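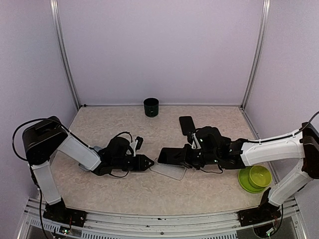
The green bowl, the plate and the cup. Illustration for "The Green Bowl," a story by Yaqin Lu.

My mother came to Prirkilton in June with two suitcases, and one of them was full of dishes.

I told her on the phone that we have dishes in this country. She said she knew this. She said that she had seen my dishes when we talked on the video, and they were the dishes of a person who is waiting for a bus.

So I carried the suitcase up the stairs, and it was very heavy, and she walked behind me with one hand under it, which did not help but I did not say so. In the kitchen she opened it before she took off her shoes. Everything was wrapped in socks. The socks were my father's.

She put the things on the table one after another. There was a green plate, very bright, like a young lime. There was a bowl of the same color. There was a cup in a darker green, and a clear tray that I did not remember at all.

"What is the tray for?" I asked.

"For the fish," she said.

"We never put fish on that."

"You never looked."

I bought the bowl for her myself when I was nineteen, in the shop of Mr. Saqib Jatoi, who sold kitchen things and umbrellas. It was the first thing I paid for with my own wages. I remember that it cost 187 and that I had 200, and that I felt rich walking home with the 13 that stayed in my pocket. The plate my mother bought later, because she said a bowl should not sit alone. My father laughed at her. After that he ate from no other bowl, not even on holidays.

Now she set the bowl on the plate, a little to the right and not in the middle.

I moved it to the middle.

She moved it back.

"Your father put his spoon on that side," she said. "There must be a place for the spoon."

I went to look for something to do. I filled the kettle. I read the label on a bag of rice. Outside, the children of Siebe Baert were throwing a ball at the garage, and I listened to the ball for some time. When I turned back she was standing with the dark cup in her hands, and she was looking for where it should go. She tried it near the plate. She tried it by the window. Then she put it at the far side of the table, against the wall, where my father used to keep his cup so that his elbow would not push it down.

"He pushed it down anyway," I said.

"Two times," said my mother. "Only two times in all those years."

"And the tray?"

"The tray is in front. I told you, it is for the fish."

There was no fish. I had bought chicken, and it was over an hour before anything was ready, because my stove is slow and my mother does not trust it. She stood next to it with her arms folded. She asked me what the neighbors paid for their house. She asked if Yulan Xiao had written to me, and I said no, and she said that Yulan Xiao was always a proud girl.

Then we sat down. I had taken two of my own white plates from the cupboard, the bus plates, and I put rice on them and chicken on the rice. We ate. My mother said the chicken was good but it was tired.

The green bowl stayed where it was, on its plate, with the place for the spoon. I thought that she would fill it. I thought that maybe I should fill it, and I even took the rice spoon in my hand.

"Leave it," she said. "He is late. He was always late."

She gave me the biggest piece of chicken from her plate, as she did when I was small, and I ate it. After dinner she washed the white plates very carefully. Then she asked me for a sock, a clean one, to dry them.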